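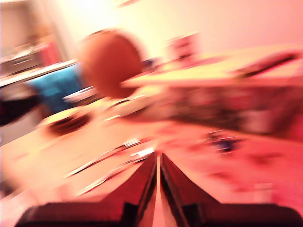

Every April my neighborhood association sends out a survey asking whether we'd like the library branch on Dostunero Street to go "fully flexible." I have filled it in twice now and I still couldn't tell you what the phrase means. The cover letter says flexible hours, flexible seating and flexible collections. As far as I can work out, the first means shorter, the second means stools, and the third means fewer books.

I don't think the people behind it are villains. Tania Amarasinghe, who wrote the cover letter, has clearly spent time on it, and she answered my email the same evening I sent it, at twenty past nine. But I asked her a plain question, which was how many hours a week the door would be unlocked, and I got four paragraphs on how patrons "move through" a modern library. I move through it by walking in and sitting down. I would like to know when I can do that.

The case for the change rests on a number. Last year the branch lent 891 books from the upstairs shelves, and the year before it lent 906. This has been presented to us as a decline. Fifteen books! One family with a kid in a dinosaur phase could account for that. The upstairs was also closed for most of February while they fixed the radiators, and the report mentions this on a different page from the chart.

Suppose the drop were real, though. I'm still not sure what it would prove. Loans are easy to count, so loans are what gets counted. A man who reads the paper by the window for two hours doesn't show up anywhere. Neither does a girl doing her algebra at the long table because her apartment is loud, or anybody who pulls down an atlas, looks something up and puts it back. I've done that more times than I've ever checked out a book, and according to the chart I have hardly been there.

We're told to look at Nelonholm, where they did all this already. So I went, on a Sunday, one of the days the new schedule is supposed to have opened up. The building was open, I'll give them that. You get in with a card and a code, and once inside there is no librarian, only a screen running an app called Flonura that asks what you're "in the mood for." I typed in the name of a book about drainage. It offered me a thriller. The chairs were nice. A couple of people were charging their phones.

Maybe weekdays are better. Rajitha Bepari lives near there and likes it fine. She picks up her holds at seven in the morning on the way to work, which she could never do under the old hours, and I take that seriously. If our survey had asked, "Would you like to be able to collect a book at seven in the morning?" I'd have checked yes. It didn't ask that. It asked me to rate, from "excited" to "very excited," how I felt about unlocking the potential of the space. There was a box for other comments, and it took a hundred characters.

What bothers me most is how the trade gets described. Longer unstaffed hours cost something, and the cost is the staff. Ours know which shelf the tax forms are on and which of the computers eats your document. They know how to help somebody apply for a job without making that person feel stupid. The cover letter says they will be "freed up for outreach." I asked where the outreach would happen and how many people would be doing it, and was told those details would come after the vote.

I've heard that before. When the old post office was sold to Sotiropoulos, we were promised a counter inside the new store, details to follow. There is a rack of greeting cards where the counter was going to be.

So I'm voting no, for now. Give me the hours on one sheet of paper, with the names of the jobs that stay and the number of shelves that stay, and I'll read it properly and might well change my mind. Early pickup sounds good to me. So would later evenings – I'd use those myself. But I won't say I'm "very excited" about a plan that hasn't been written down, and I'd ask anyone with the survey still sitting on the kitchen table to leave that question blank.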